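Skaton two-arm teaching kit, reviewed after a season of daily use

Score: 7 out of 10

We bought the Skaton kit to record cleaning tasks by remote control. You hold a pair of hand controllers, the two arms follow, and the software saves each run as a demonstration. Jyoti Sengar and I did most of the driving, and Tarun Upadhyay handled the training side. We kept 578 demonstrations and threw out 151.

Setup took one afternoon. The arms come calibrated, but the left one was off by a few millimeters and we had to run the routine again. The manual skips a step here: you need to restart the controllers after calibration or the old values stay in place.
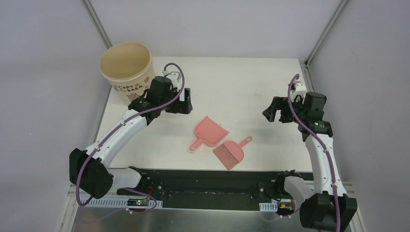
Control is good. There is a small delay between your hand and the arm, and new drivers stop noticing it after an hour or so. Slow moves are smooth. Quick wrist turns are less so, and Shiela Sarmiento, who has smaller hands than the rest of us, found the trigger too stiff for a full session. An adjustable spring would fix that.

Sweeping was the hardest thing we taught. There is no force feedback in this version, so you judge by eye how hard the bristles are pressing — too light and you miss the scraps, too hard and the handle twists in the fingers. The wrist view helps more than I expected. I ended up watching it for the grasp and then switching to the main view for the stroke.

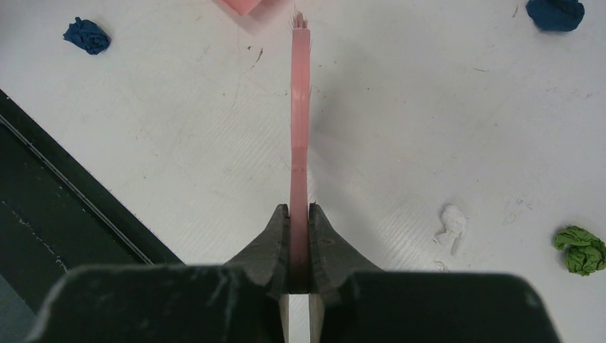

The software is the weak part. Trimming the start and end of a run takes too many clicks, and there is no way to tag a bad grasp while you are still recording. Tarun wrote a script for it in December. Export is fine, and no files were lost.

Support answered both of our emails within a day. A replacement set of finger pads cost 83 dollars with shipping, a bit steep for what you get.

I would buy it again for tabletop work. If you need to feel contact through the controllers, look at the Hoshino set first, and expect to pay 800 dollars more.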